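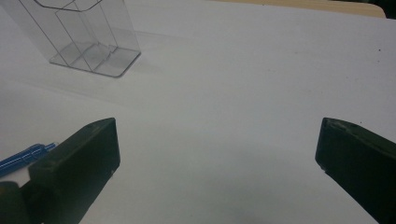 I've been sewing name tags and washing judo suits for our women's club since March, and my kitchen smelled like a locker room until I got a system going! Suits go in cold with a cup of white vinegar, never bleach (it weakens the cotton), then onto a hanger by the window. Belts I wipe down by hand. The small stuff used to drive me crazy, so now finger tape, hair ties and safety pins each get their own section in a clear organizer with dividers, on a white tabletop where a dropped pin shows up right away.

Colleen Carrier, who runs our beginner class, freezes her knee pads in a bag overnight. I tried it and they still stank, so mine get baking soda and 2 days on the porch.

For tape gunk on mats, rub in a little cooking oil, wait 30 minutes, then use dish soap and plenty of warm water. Dry them well before you stack them.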